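Roupa de cama que dura: os truques que uso cá em casa

Adoro o cheiro de lençóis acabados de apanhar da corda! E depois de muitos anos a estragar roupa boa (encolhi um jogo inteiro num só sábado de calor), lá fui juntando estes truques, uns da minha mãe, outros de leitores, e hoje as capas e os lençóis aguentam o triplo do tempo.

Lavar sem gastar o tecido

A água morna chega perfeitamente para o dia a dia. Guardo a quente para quando há gripe em casa. Os azuis e os verdes vão sempre do avesso e separados dos brancos, com metade do detergente que a embalagem manda, e meio copo de vinagre branco na gaveta do amaciador. Experimentem, a sério, o tecido fica solto e não cheira nada a vinagre depois de seco! 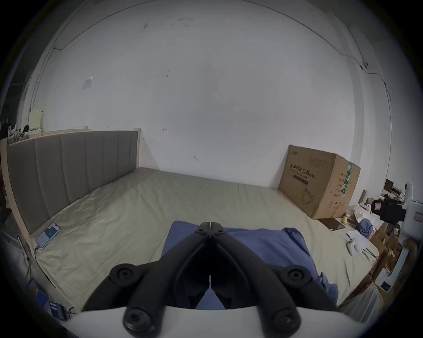

Secar à sombra

O sol do meio-dia em maio já desbota. Penduro os lençóis dobrados a meio, com a bainha presa na corda e as molas só nos cantos, e dou-lhes uma boa sacudidela antes. Essa sacudidela poupa-me metade do ferro. Quem tiver varanda pequena pode usar uma corda de recolher; a minha é da Clamport e já leva uns 2.000 estendais de serviço sem ceder.

Dobrar o que parece impossível

O lençol de elástico dobra-se melhor em cima da própria cama, onde há espaço para esticar os braços. Metam as mãos nos dois cantos de cima, juntem um canto dentro do outro, façam o mesmo aos de baixo e alisem com a palma até ficar um retângulo. Depois são só três dobras ao comprido. O Nestor Catacutan, leitor fiel desta página, escreveu a contar que guarda cada jogo dentro da sua própria fronha, e desde quinta-feira que faço o mesmo. Que maravilha de armário!

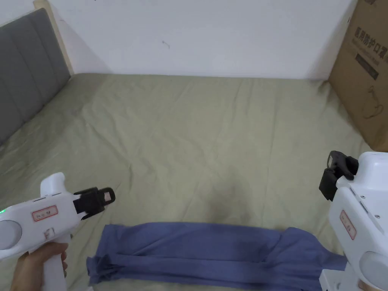 Fazer a cama bem esticada

Comecem pelos cantos da cabeceira e passem depois aos dos pés, em diagonal. Se o elástico já estiver lasso, cosam uma fita de 2 cm por dentro da bainha, mesmo à mão, com ponto largo. E de quinze em quinze dias passem a escova macia do aspirador pelo tecido da cabeceira, de cima para baixo, que o pó adora costuras.

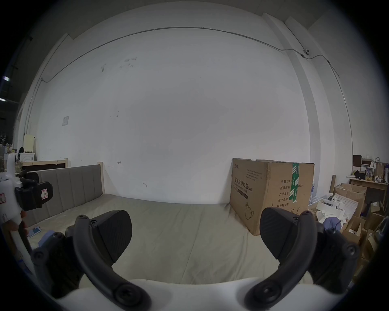

De quanto em quanto tempo se deve virar o colchão?

De três em três meses no primeiro ano, e depois duas vezes por ano, trocando a cabeceira com os pés. Os colchões com uma só face de dormir apenas se rodam. Eu aproveito a mudança de estação e deixo-o a arejar uma manhã inteira, de janela aberta, antes de voltar a pôr o resguardo.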